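We use cookies to remember your settings and count visits. Accept | Manage choices

How to Set Up Rain Barrel Drip Watering for a Small Vegetable Bed

I have been watering my tomatoes from the roof for four summers now and I still get a kick out of it every time the barrel fills. One good storm and you're set for days! The whole thing runs on gravity, so you don't need a pump, a timer, or an outlet anywhere near the garden.

How much water can you expect?

More than you'd think. My garage roof is 383 square feet on the side that drains to the barrel, and a steady rain fills it fast. I started with one barrel, got greedy, and moved up to a used 1,000 liter tote. If you're new to this, one ordinary barrel is plenty to learn on. Check your local rules on collecting rainwater before you buy anything.

What you need

- A food-grade barrel with a lid
- A downspout diverter
- A spigot with a rubber washer on each side of the wall
- Reinforced hose, a barbed fitting, and clamps
- A mesh filter
- Drip line made for low pressure (the label should say so)
- Concrete blocks for the stand

Step 1: Build the stand

Height is pressure, so go as high as you safely can. Mine sits two blocks up on a bed of packed gravel. Take your time with the level here. A full barrel is terribly heavy, and you can't nudge it straight later. If you plan to go higher than that, get help from someone who knows how to build it.

Step 2: Add the spigot

Drill your hole a few inches above the bottom so the gunk can settle below it. Clean up the edge with a bit of sandpaper, slide the spigot through with its washers, and tighten by hand plus a quarter turn. Fill the barrel to just above the spigot and leave it overnight. I check it around 7 a.m. with a dry paper towel - any damp spot means you take it apart and try again.

Step 3: Connect the hose

Cut the hose end square with a sharp knife or tubing cutter. Dip it in hot water for a minute, slip the clamp on, then push the hose over the barb with a small twist until all the ridges are covered. Slide the clamp back over the ridges and snug it down. Clear hose grows algae in full sun, so I wrap the exposed part with old cloth.

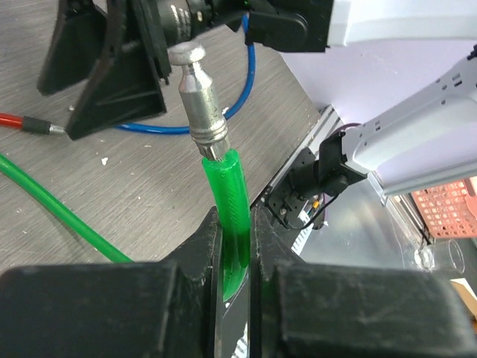
Green braided hose pushed over a metal barb fitting.

Step 4: Lay the drip line

Put the filter in first, then run your line along the plants, keeping it level or slightly downhill. Short runs are best. I tried one long loop my first year and the peppers at the far end got almost nothing! Two shorter branches off a tee fixed it right away.

Step 5: Open it up

Open the spigot in the evening and walk the line, looking for drips at each plant. In August I let mine run for two hours, then poke a finger into the soil. Rinse the filter every couple of weeks, and drain everything before the first freeze.

Comments

Stefaniia Antoniuk
Would this work for a strawberry bed that's a little uphill from the barrel?

Hryhorii Kobzar
Stefaniia, only if the water level stays above the bed. I raised mine one more block and that did it. Great guide, by the way!

Related

Building a Cold Frame from Old Windows
Mulch: How Deep Is Deep Enough?
Five Tomatoes for Short Summers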